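16/04/2021
4 min read

I've been meaning to write this up for weeks, and now that my tea is made and the house is quiet I have no excuses left. It's about passwords, I'm afraid, so go and get a biscuit first.

You may remember that I used to belong to a little knitting pattern forum run out of Stamenberg. I joined years ago, posted maybe twice, and forgot all about it (sorry, everyone!). Well, in the winter I got a very polite email saying that their member list had been copied by someone who shouldn't have had it, all 2643 of us, with our email addresses and our passwords. I shrugged. Who wants to read my question about sock heels?

What I hadn't thought through is that I'd used that same password for my email. And for the pharmacy. And for the shop where I buy birdseed, which had my card saved in it. 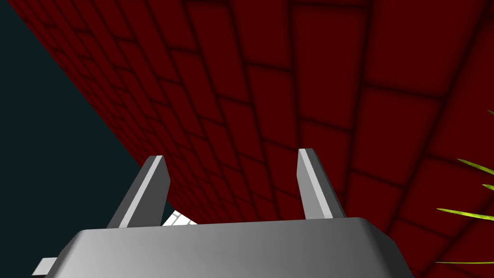

Dineo Steyn wrote to me after I grumbled about this in my last post, and I'm putting her note in because it's better than anything I'd have come up with: I did the very same thing with a recipe site, and they were into my email before breakfast. Change the email password first, before any of the others, because every other site sends its reset links there. Then look at your forwarding rules. Mine had a new one I never made.

So I looked, and mine was clean, thank goodness, but I'd never have known there was such a page in the settings at all. Thank you, Dineo!

After that I sat down with my nephew Thulani on the phone and we set up a password manager. I'd put it off for ages, since I had a notebook and I liked my notebook. It took us 2 evenings, mostly spent on me finding old accounts I'd forgotten, and when the thing finished importing what my browser had been saving all this time, it told me I had 411 logins. I had to put the phone down and laugh. 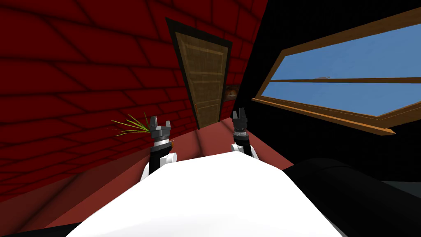 Most of those I've closed or am closing, a few at a time while the kettle boils. The ones I'm keeping each have their own long silly password now, and I only need to remember the one that opens the manager. It's a sentence from a song my mother sang, with a spelling mistake in it, and that's all you're getting out of me. I also turned on the codes for email and the bank, the kind that come from an app on the phone, and printed the backup codes and put them in the drawer with the passports.

I still have the birdseed shop to sort out. Their reset page keeps sending me round in circles, so I'll ring them in May when I'm back from Stendwood.

7 comments
Shared 12 times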